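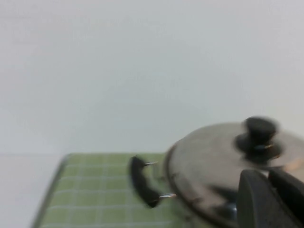

Wear testers wanted – Baltine trail and road shoes

Brokell is looking for runners and walkers to wear test the next Baltine range before it goes into production. There are places for 40 people in the coming round. You don't need to be fast and you don't need to have tested shoes before. You do need to run or walk regularly, keep a log, and send the shoes back when we ask for them.

What you would be testing

The round covers two models. The first is a road shoe with a new midsole foam and a wider toe box than the current Baltine. The second is a trail shoe on the Zekbridge outsole, with a deeper lug and a stitched rand. Each tester gets one model only. We decide which one from the answers on your form, so please be accurate about the surfaces you use. If most of your kilometres are on footpath, say so, even if you would like the trail pair.

Colours are not final. Most sample pairs come in plain grey with no logo, and left and right shoes may not match exactly in trim.

What we ask of you

Cover 400 kilometres in the pair between March and July. Walkers can apply for the shorter program, which has no set distance but asks for at least four outings a week.

Fill in the online log after each outing: distance, surface, weather, and any rubbing, slipping or soreness. It takes a couple of minutes.

Photograph the soles and uppers once a month in daylight, on a plain background.

Don't machine wash the shoes, swap the insoles or change the laces. If you use orthotics, tell us on the form and we will note it against your results.

Don't post pictures of the samples or lend them to anyone. You will sign a short confidentiality agreement before we send them out.

Return the pair in the prepaid satchel at the end of the round, in whatever state they are in. We cut them open, so they can't be kept.
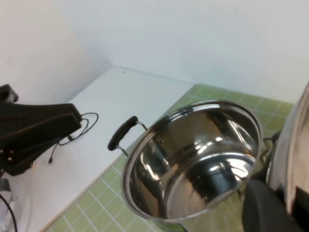

PAY AND CONDITIONS

Testers who complete the round and return their shoes receive $400, paid by bank transfer within a month of the satchel reaching us. Testers on the walking program are paid the same amount. You also get a finished pair of the model you tested once it is on sale – usually the following season.

If you are injured or fall ill, let us know and stop. You will be paid for the part of the log you have filled in. We would sooner have half an honest log than a full one made up at the kitchen table.

This is casual participation and does not make you an employee of Brokell.

Who can apply

You must be 18 or over and have a postal address in Australia. Sample sizes this time are women's US 7 to 10 and men's US 8 to 12. We have plenty of applicants in men's 10 and are short of women's 7 and 7.5, so please apply if you wear either. People who work for another footwear brand or a shoe retailer can't take part.

Applicants with wide or high-volume feet are welcome. The road last was developed with Voß, and we want feedback on the fit across the forefoot in particular.

How to apply

Complete the tester form on this site. You will need your shoe size, weekly distance, the make of your current shoes and a tracing of both feet, taken standing up in the socks you run in. Forms close at 5 pm on the last day of February. We had 940 applications for the previous round and can't give individual feedback, but everyone will get a yes or no by email.
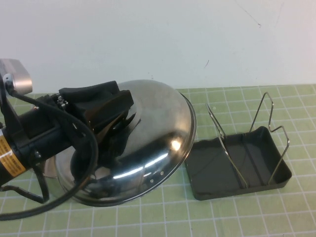

Page last updated: January

Changes in this update: women's size 7 added to the road shoe, and the walking program opened to both models. If you have already sent in a form you don't need to send another. To change your size or address, reply to your confirmation email and put "Baltine tester" in the subject line.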